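Une journée portes ouvertes chez Banero, ou comment j'ai failli repartir avec trois écrans

Je vous avais promis un compte rendu de ma virée à Bramon, le voici, avec pas mal de retard (la faute à septembre, qui est toujours un mois impossible chez nous). Pour ceux qui ne connaissent pas, Banero est une ressourcerie spécialisée dans l'informatique, installée dans une ancienne filature à la sortie de la ville, juste après le pont. Une fois par an, ils ouvrent tout : les quais, les ateliers, la réserve, et même la cantine !

Y aller

J'ai pris le car depuis Elham, ligne 746, celui de 8 h 10. Il s'arrête devant la filature si on pense à appuyer sur le bouton, sinon on descend à la mairie et on remonte à pied le long du canal, ce que j'ai fait, évidemment. Un quart d'heure de marche, très joli, mais avec un vieil ordinateur portable et un sac de câbles à déposer, j'ai trouvé ça long. En voiture, suivez les panneaux jaunes et garez-vous au stade, la cour est réservée aux livraisons ce jour-là.

L'accueil se fait sous le porche. On vous donne un plan plié en quatre, un badge en carton et un ticket pour le café. J'ai perdu le ticket avant la machine à café.

Le quai de dépôt

La visite commence par là où tout arrive. Des palettes, des caisses grillagées, des cartons d'écoles et de mairies, des imprimantes énormes. Le premier tri se fait au coup d'œil et à la balance : ce qui a une chance de repartir va à gauche, le reste est démonté. J'ai vu passer un minitel, et deux messieurs derrière moi se sont mis à en parler pendant dix bonnes minutes, du coup notre groupe a pris un retard fou. Chaque machine retenue reçoit une étiquette avec un numéro. La mienne a eu le 2484, et j'avoue que ça m'a fait un petit pincement de la laisser sur son chariot.

L'atelier

C'est la partie que j'attendais. Une grande salle claire sous les verrières, avec les métiers à tisser d'origine encore visibles tout au fond. On nous a expliqué la différence entre une machine qu'on répare et une machine qu'on garde pour ses pièces, et c'est souvent une question bête de temps : si la panne n'est pas trouvée dans l'heure, on récupère la mémoire, le disque, l'alimentation, et on passe à la suivante. Le processeur, lui, c'est la pièce qui impressionne les visiteurs. Il tient dans un support à levier, on soulève, on retire, et on ne touche surtout pas au fond. Les broches sont si fines qu'à l'œil nu on dirait une surface lisse. 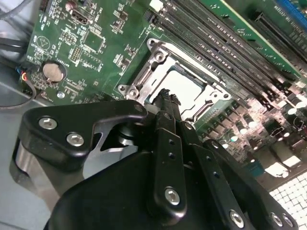 La réserve de pièces

Alors là, j'aurais pu y passer la journée. Des tiroirs du sol au plafond, 100 par travée, avec des étiquettes écrites à la main : « vis courtes », « vis presque courtes », « nappes douteuses ». Tout est vendu à l'unité et à des prix ridicules. J'ai trouvé le cache de clavier que je cherchais depuis l'hiver dernier, et un pied d'écran que je ne cherchais pas du tout.

Il fait froid dans cette salle, prenez un pull. Et si vous venez pour une pièce précise, notez la référence exacte avant de partir – moi j'avais écrit « la petite prise ronde » sur mon papier, et on m'a gentiment montré un tiroir entier de petites prises rondes.

Les tours d'occasion

Une bonne partie de ce qui ressort de chez Banero, ce sont des tours de bureau, et j'ai mieux compris pourquoi. On les couche sur le côté, on enlève le panneau et tout est là, accessible. Mon portable, à côté, il faut déjà décoller la moitié du dessous pour apercevoir le ventilateur... J'ai posé une question sur les cartes graphiques (est-ce qu'on peut en ajouter une dans n'importe quelle tour ?) et la réponse est non, il faut regarder l'alimentation et la place disponible. Voilà, je vous épargne mes recherches du soir.
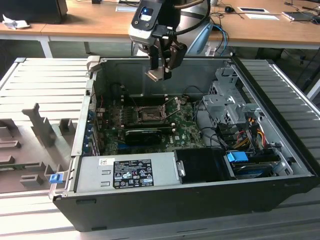
La boutique et la cantine

Les prix sont affichés sur de grandes ardoises à l'entrée. Les appareils sont garantis 24 mois, ce qui m'a agréablement surprise pour de l'occasion. J'ai tourné très longtemps autour de trois écrans assortis, puis j'ai repensé au car et à la marche le long du canal, et je suis restée raisonnable.

À midi, c'est la maison Gill qui tenait la cantine : soupe de courge, tarte aux poireaux, et un gâteau aux noix dont j'ai repris deux fois (la deuxième part était plus petite, ça ne compte pas). Il y avait la queue jusqu'à l'escalier, alors descendez manger avant midi si vous pouvez.

Si vous y allez l'an prochain

Comptez trois bonnes heures, plus si vous aimez fouiller. Les enfants peuvent démonter de vieux claviers sur une table à part, et ils avaient l'air ravis ! Pas de carte bancaire à la réserve, seulement des espèces, et le distributeur le plus proche est place de la mairie. Le dernier car pour Elham part à 18 h 05, de l'autre côté de la route, sous les tilleuls.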